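Paperback (binding)

A paperback, also called a softcover, is a book whose pages are held in a cover of heavy paper or thin card, usually with glue along the spine. The term is used in contrast to hardcover, in which the pages are fixed inside stiff boards.

Construction

Most paperbacks are made by perfect binding. The printed sheets are folded into sections and stacked in order. The folds are then milled off, leaving a block of single leaves with a rough back edge. Hot glue is applied to this edge and the cover is wrapped around it. The three open sides are trimmed after the glue has set.

Thicker books and books meant for heavy use may be sewn before the cover is attached. Sewn sections open flatter and lose fewer leaves, but cost more to produce. Thin booklets are commonly stapled through the fold and have no flat spine.

Cover stock and finish

Cover stock is heavier than the paper used for the text. Olteanu gives 200 grams per square meter as a lower limit for trade work, against 80 for ordinary text paper. A plastic film, either gloss or matte, is often bonded to the outside to limit scuffing and moisture damage. Film on one side only can cause the cover to curl as the uncoated side takes up water from the air.

Spine width

The width of the spine depends on the number of leaves and the thickness of the paper. It must be known before the cover is laid out, as the front, spine and back are printed as one sheet.

Markings

Books sold in stores generally carry a barcode that encodes the 13-digit ISBN, beginning with 978 or 979. The price may be printed beside it. In China the printed price is introduced by the characters 定价.

See also
Case binding
Dust jacket
Saddle stitching

References
Olteanu, Ovidiu. Cover Papers and Adhesives. Clestholm. 596 pp.
Kiani, Amna. "Curl in Film-Coated Covers." Nenomley, no. 32.

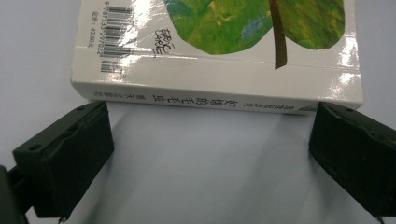

Glossy paperback cover with barcode and a price of 42.80 yuan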